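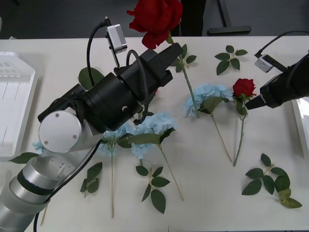 Stop Buying Children's Bikes by Wheel Size

Walk into any bike shop with a child and the first question will be about age. The second will be about height. From those two numbers the clerk picks a wheel diameter, and the wheel diameter picks the bike. I think this is the wrong order, and that parents who follow it end up with bikes that are too heavy to ride well and brakes that small hands can't work.

Wheel size tells you the diameter of the wheel. It says very little about the lowest saddle height, which decides whether a child can put a foot down. Two bikes with 16-inch wheels can differ by 3 inches at the lowest saddle setting. One fits a nervous beginner and the other doesn't, and they hang side by side under the same sign.

Brake reach

The measurement I would put first is brake reach, meaning the distance from the grip to the lever at the point where the fingers rest. On most inexpensive bikes it is set for an adult thumb and an adult index finger. A child of five will stretch for the lever, get two fingertips on it, and pull with perhaps a third of the force available. The bike then slows down poorly, and the parent concludes that the child is timid on hills.

Most levers have a small reach screw. Turning it in brings the lever closer to the bar, at the cost of some cable travel, so the cable has to be adjusted afterward. The job takes a few minutes with a hex key. In my experience it is seldom done at the point of sale. Daithí Brophy, who ran the repair bench at Dawber for several years, used to check reach before he checked tire pressure. I have copied him ever since.

Weight as a share of the rider

Adults argue over a pound on a bike that weighs a tenth of what they do. A child's bike often weighs 40 percent of its rider, sometimes more. The Ustness my niece outgrew last year came in at 24 pounds with its kickstand and chain guard. She weighed a bit over twice that. Scale it up and picture yourself starting uphill from a stop on a loaded cargo bike with one gear.

Makers publish frame material with enthusiasm and total weight with reluctance. "Aluminum frame" means little if the fork, bars, seatpost and cranks are all thick steel. Ask for the complete weight with pedals on. If the shop doesn't know, a luggage scale hooked under the saddle clamp and another under the stem will give a usable figure – add the two readings.

Suspension forks deserve a separate complaint. On a small bike they add weight at the front, and the springs are usually too stiff to move under a light rider. The Lillmont I borrowed for a comparison in February had a fork I could compress with my own weight. The child riding it could not.

Cranks and gears

Crank length gets less attention than it should. A long crank lifts the knee high at the top of the stroke and makes the hips rock from side to side. Makers use one length over several models to save on parts. A shorter crank also allows a lower bottom bracket without the pedal striking the ground in a turn, and that lowers the saddle as well.

On gears I am more flexible. One gear is enough up to a wheel of 16 inches in flat country. Past that, 8 speeds with a single chainring cover nearly everything a child will meet. Two shifters are a distraction, and the front one is generally left alone after the first week.

The case for buying big

Aishwarya Sundaram, who coaches the younger group at our club, disagrees with part of this. Her view is that families can't replace a bike every 18 months, and that a slightly large one gets more years of use. The arithmetic is fair. My answer is the used market. A light, well-made bike such as the Bimik holds its price, so the cost of one child's use is the difference between buying and selling. A heavy one is worth almost nothing after two winters.

So measure the inseam, in shoes. Take the child along and have them squeeze both levers hard from a seated position. Lift the bike, then let them try to lift it. The number on the tire can be read afterward, when you need to buy a spare tube.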